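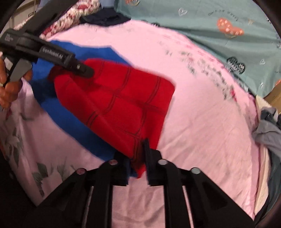 Gunn Flosness Textile Handling Group, Equipment Evaluation

Speaker notes, hand-held gripper kit review. Version of 1 Jul 2018.

Opening. Leave the first slide up while people sit down. Two hand-held grippers, cloth on a bed, a person's hand on the tool. Point out the red cloth between the two black fingers at the bottom, then the second gripper coming in from upper left. State the scope: we are reviewing the kit as a tool for recording folding work. Arm integration is a separate talk.

Slide 2. What is on offer. Dronico quotes the service as a package: a pair of grippers, a carry case, calibration, and processing of the recordings at their Warkau office. Turnaround in the quote is 36 hours per batch. Hardware can be leased without processing. Ask for questions on price at the end.

Slide 3. Test conditions. Domestic bedding, ordinary bed, nothing ironed. Go back to the first slide for a moment. The stitched grid on the red cloth is useful to us: when the fabric skews, the lines skew with it, and a reviewer can see it without measuring. The pink sheet underneath is creased and has its own print, so it is a fair background for the segmentation step. Blue cloth lies under the red one, and a dark navy strip of it runs in between the fingers. Picking one layer from a stack is the case we care about most.

Slide 4. Results. 101 folds attempted in March, 71 accepted under our own criteria. Say the criteria out loud: edges aligned, no second layer carried along, no regrip. Most rejects were second-layer pickups. Thick quilted items did better than thin cotton.

Slide 5. Handling. Weight is acceptable for short sessions. Wrist fatigue reported on long ones. Finger pads need wiping between items with lint. The open cutouts in the arms let the operator see some of the sheet through the frame, and two operators mentioned this as a help when placing the fingers.

Slide 6. Open points for Dronico. Spare finger pads are not in the quote. Batch rejection terms are unclear. No written answer yet on who keeps the raw recordings.

Recommendation. Lease one pair, no processing, and repeat the thin cotton set with new pads. Then questions.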